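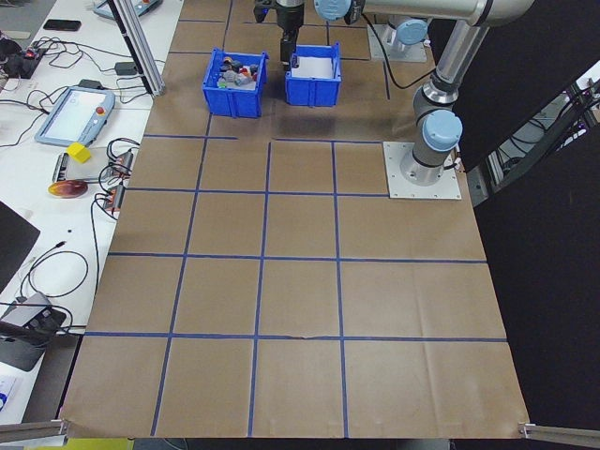
Posted by Tincuța Vlad — Apr 13, 2022
Home > Help Desk > Tickets > Workbench
Filed under: Sorting & Storage, Layout

Ticket 414: paper grid creeping on the sorting table

Opened this one myself and I'm so pleased with how it's going! The brown kraft paper on the big table kept shifting toward the front, which put the squares out of line with the Iltlow layout sheet. The blue painter's tape was sticking to the paper beautifully, just not doing anything to hold the paper down.

Tried first: more tape along the front. No good, it lifted by lunch and took a bit of colour off my mood.

Tried second: one long sheet folded over the front, smoothed from the centre out with the side of my hand, then the grid re-taped in both directions. Much better! There's still a slight wrinkle across one of the tape lines in the lower middle, and a few faint creases from the fold. I've left those alone — peeling the line to chase a wrinkle is how I tore the January sheet.

Bins: the two blue ones stay side by side at the far end. Mixed small bits go in the left, and the right gets a fresh sheet of white paper in the bottom. I love the white liner, you can spot a stray dark grey piece in a second. Please don't tip the left bin out onto the grid, lift bits out a few at a time.

Still to sort:
- Aravena has quoted a heavier roll, 3 to a carton. Waiting on Citport to approve it.
- The front overhang could be trimmed, but leave it until the new roll arrives.

Status: open, monitoring. If a square looks crooked to you, add a note here before re-taping and I'll come have a look.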